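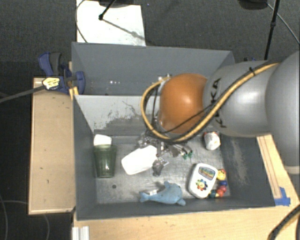

Romora is a set of short notes on places to eat breakfast and lunch in and near Diddale, kept as plain text so that anyone can search it, sort it or print it before a drive. Each note covers one visit to one diner, bakery, lunch counter or food truck. The notes are very mixed, so read the field list before you try to compare one place with another. A pie shop and a taco truck both get a score for coffee if they serve it, and that's about as much as they have in common.

Last full update: October 24, 2023

## What's in it

There are 44 notes, one per file, in the `notes` folder. The file name is the name of the place in lowercase with hyphens. If a place was visited more than once, the later visit replaces the earlier one and the old text goes to `old`.

Every note has these fields:

| Field | What it holds |
|---|---|
| `name` | Name on the sign, spelled the way the sign spells it |
| `town` | Nearest town, even if the place is out on the highway |
| `type` | diner, bakery, counter, truck, other |
| `ordered` | What was eaten, with sides |
| `price` | 1 to 3, see below |
| `coffee` | 0 to 5, blank if none served |
| `again` | yes, no, maybe |
| `text` | Free text, usually a paragraph |

`price` is for one person with a drink and before tip. A 1 is a cheap lunch, a 3 is a meal you'd want to sit down for. I didn't record exact prices. They change too often, and the first version of these files was full of wrong ones.

`again` is the field to trust if you only read one. The free text can be grumpy about a slow kitchen and still end in a yes.

## How the notes were written

All notes were written the same day as the visit, mostly in the car. I pay for my own food and don't tell the staff I'm writing anything down. I order what the menu seems proudest of, and a plain item next to it if I'm hungry enough - toast, fries, a side of beans.

The notes lean toward breakfast. They also lean toward places with parking. Dinner is hardly covered at all, and bars were left out unless they have a real kitchen.

## Known problems

- Minis appears as a diner in its note, but it moved across the street and now runs as a counter with a few stools. The pancakes are the same. The hash browns are thinner than they were and I like them less.
- Cardoso has two notes, `cardoso.txt` and `cardoso-bakery.txt`. They share a building and an owner but have separate menus and separate lines. Please don't merge them.
- Three food trucks have no fixed address. The `town` field gives the place where I found them, so check before you go.
- Coffee scores from before February were given on a looser scale. Take a point off if you want them to match the rest.
- Spelling of dishes follows the menu, so a search for "omelet" will miss a few.

## Using the files

Any text editor will open them. There's a small script, `list.py`, that prints a table of names and scores:

```
python list.py --type diner --again yes
```

It needs Python 3 and nothing else. Leave off the options and you get everything.

You can copy the notes, change them, or put them on your own site. A link back is welcome. Please keep the visit text whole if you quote it, as a few of the harsher notes read much worse with the second half missing.

## Adding a note

Send a file with the same fields, for a place you have been to yourself. Short is fine. "Good chili, cold room, would go again" is a complete note as far as I'm concerned. I won't take notes from owners about their own places, or notes copied from review sites.

Corrections are handled first, especially closings. If a place has shut for good, say so in the subject line and I'll move the file to `old`.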